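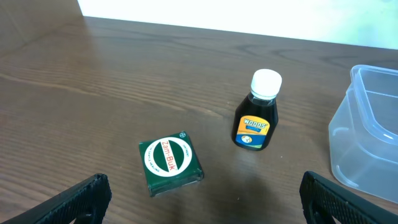
Protokoll der Werkstatt Brorside, Eintrag April

Der Werkstattgemeinschaft wird mitgeteilt, dass der Greifarm des Mitglieds Joar Engebretsen bis auf Weiteres am Holztisch verbleiben darf. Dem Antrag von Hedvig Amundsen, den Tisch ab 19 Uhr für Buchbindearbeiten freizugeben, wurde nicht entsprochen.

Herr Engebretsen legte dar, der Arm solle seiner Mutter in Lunde die Hausapotheke reichen. Die grüne Dose Zam-Buk und die Flasche von Woods' seien nach ihren Wünschen ausgewählt und in den Kunststoffbehälter abzulegen - zuerst die Dose, dann die Flasche. Auf Nachfrage von Khoa Khương räumte er ein, dass die Mutter von dem Vorhaben keine Kenntnis habe.

Um 21 Uhr verließen die Anwesenden den Raum. Frau Amundsen blieb zurück, um ihre Einwände schriftlich niederzulegen. Dem Blatt, das am Morgen vorgefunden wurde, ist lediglich zu entnehmen, dass die Finger für einen flachen Deckel zu weit öffnen und dass sie bereit sei, die Polster neu zu beziehen. Leder sei vorhanden.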